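8 August 2019

# Packaging should be specified by the people who open it

Most firms still buy protective packaging by the unit price. Pamano did so for years, and the result was a catalogue of 198 carton and insert sizes, many of them differing by a few millimetres. It is our view that this practice costs more than it saves.

The price of an insert is easy to record. The labour of removing it is not. When Kuo-hua Kwan reviewed returns at the Granero warehouse in February, 118 items had been damaged during unpacking – after a safe journey. The inserts had held too tightly, and staff had pulled at them with blades.

Suppliers such as Peng and Pirero will design to whatever brief they are given. A brief that mentions only drop height and cost will produce a pack that survives a fall and defeats its owner.

## What a better brief would contain

1. A trial opening by two people who did not design the pack, using no tools.
2. A limit of three materials in any one carton, so that sorting for recycling is practical.
3. For tableware, a separate sleeve for each plate and bowl, with the size marked on the outside.

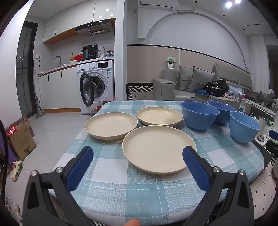
4. A named person at the receiving site who may refuse the specification.

The last item will meet the most resistance. Purchasing departments are not accustomed to a veto from the loading dock, but we believe they should accept one.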